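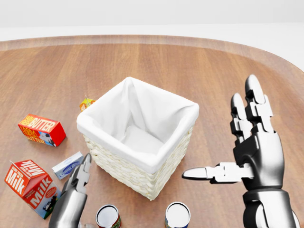

Nachbarschaftsfrühstück im Januar

Das Café Prolletti lädt am Dienstag wieder zum gemeinsamen Frühstück ein. Beginn ist um 9 Uhr, der Eintritt bleibt frei. Im letzten Jahr sind insgesamt 1000 Gäste gekommen, teilte die Leiterin Ye-seo Min mit. Neu ist ein Tisch für Familien mit kleinen Kindern, dort liest Sadao Kaneko vier kurze Geschichten vor. Wer Brot oder Marmelade mitbringen möchte, kann es schon ab 8 Uhr in der Küche abgeben. Eine Anmeldung ist nur für Gruppen nötig.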